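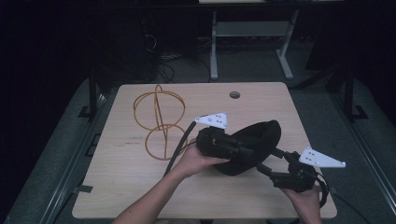 Both hands on the gripper, up over the little table. The wire thing on the left is orange-gold and throws hardly any shadow.

Tips from the gripper build, part two

So the gripper is a thing you can hold now! Last time I wrote about this it was a shoebox full of brackets and good intentions, and a few of you asked how I'd keep the cables from driving me nuts. Answer: I didn't, for a long while. I've got a system now, though, and a pile of other small stuff I wish I'd written on the wall at the start.

Cables first. Leave more slack than looks right. I cut my first set to length with everything sitting flat on the bench, very neat, very pleased with myself, and then I lifted the gripper to chest height and pulled a connector clean off the board. Now I hold the thing where I'll really be using it, swing my arms out as far as they go, and have somebody else mark the cable with tape. Then I add a hand's width. A big lazy loop hanging past your wrist looks sloppy but it moves with you.

Put your tape flag on BOTH ends of every cable. Black cable, black housing, dim room... you can guess how my Wednesday went.

Screws. I use the short ones everywhere I can get away with it, and I keep them in a muffin tin (silicone, so they don't rattle out when you bump it). Do them all up finger-loose, wiggle the housing until it sits square, then tighten corner to corner. If you're going into printed plastic, turn the screw backward until you feel it drop into the old thread, and then go forward. Mi-kyung Bae showed me that one and I haven't stripped a hole in months.

White plates mark up fast. Dish soap and an old toothbrush will get finger grease off before you mount them. Once they're on, a barely damp cloth, and stay away from the motor side. I tried a melamine sponge on a spare and it left a dull patch I can still find with my thumb.

Padding! Anything that presses on you or on the thing you're holding wants to be softer than you think. Buy the foam a size up and trim it with a fresh blade, pulling toward the waste side in one go. Sawing at it gives you crumbs, and the crumbs get into the joints.

For something to practice around, wire is great. Thin rod bends over a jar for the big rings and over a spice bottle for the small ones. Make the bottom ring first and get it to sit flat, then do the upright, then worry about the pretty part on top. If it rocks, press the ring down on the table with a cutting board and lean on it. Don't bother with pliers for that, they leave little bite marks.

About the table: pick one you don't mind scratching. Furniture wax crayon hides the short deep ones fine, the long scuffs I just leave alone. And if your tabletop has a cable hole in it, stick tape across the underside before you open a bag of washers. I lost 19 of them down ours in a single evening, and I only know the number because it was printed on the bag.

Black tape on metal rail comes up easier if you warm it with a hair dryer for a bit. Fold one end under when you lay it down and you won't need your fingernails later.

Next time, springs, and the hinge I've now redone 3 times. If you have a good way to keep lint off foam, please send it, I'm down to using a sock.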